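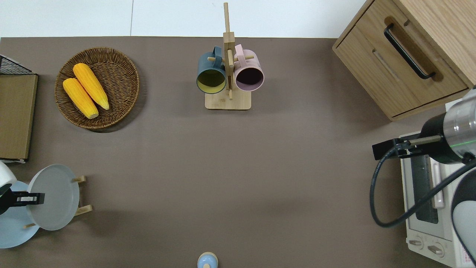

I've had the Tuncer corn stripper since December and I'm finally ready to have an opinion on it. It cost me 43 dollars, a fair bit for a ring of teeth with a handle, but my neighbour Ayten Gezer swore by hers and I was sick of chasing kernels across the kitchen floor. Two cobs, like the pair in the wicker basket, take me a couple of minutes now - heaps quicker than the knife!

The grip's comfy and it rinses clean if you do it straight away (leave it till after tea and you'll be at it with a toothbrush). Skinny cobs wobble a bit, and the colour's already faded on mine. I tried the Lundano one as well and it just mashed everything.

Four stars from me - I'd buy it again on special.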